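4.2 Pension coverage in the smallest firms
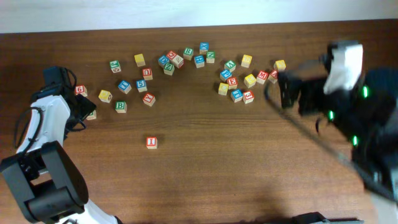 Figure 3. Tabletop with wooden letter and number blocks and two robot arms.

In this section we look at the firms with fewer than 17 employees, which are the largest group in our sample. Of the 200 firms that we contacted, 194 returned a complete questionnaire. The remaining six answered only the part about wages and were left out of the analysis.

The main question was whether the owner had set up any pension plan for the staff. Many owners told us that they had considered a plan but postponed the decision. The cost of contributions was mentioned often, but the paperwork was mentioned more. At Flalten, the owner had received three offers from providers and could not compare them, as each one presented the yearly fees in a different way. At Skastex the plan was open to all employees, but a new worker had to ask for the form, and few of them did so.

We also asked the owners about their own savings. Here the answers were less clear than we expected. Several owners consider the firm itself as their pension and plan to sell it when they stop working. The interviews by Albertina Neves show that this idea is common also among owners who have never asked for a valuation of the business. In one case — the firm Ngcobo — the owner had a valuation, and after it she began to pay into a personal plan every month.

Automatic enrollment was used by 11 of the firms. Tindeck is one of them. Its employees are enrolled after the trial period and can leave the plan by a written note. The bookkeeper there explained to us that the questions from the staff were mostly about what happens with the money when a person changes jobs.

These results must be read with some care. The firms were contacted through local business associations, and it is possible that members of such associations are better informed than other owners. Also, we did not ask for the amount of the contributions, so a firm with a very small plan is counted in the same way as a firm with a generous one. The effect of firm age is treated in Section 4.3.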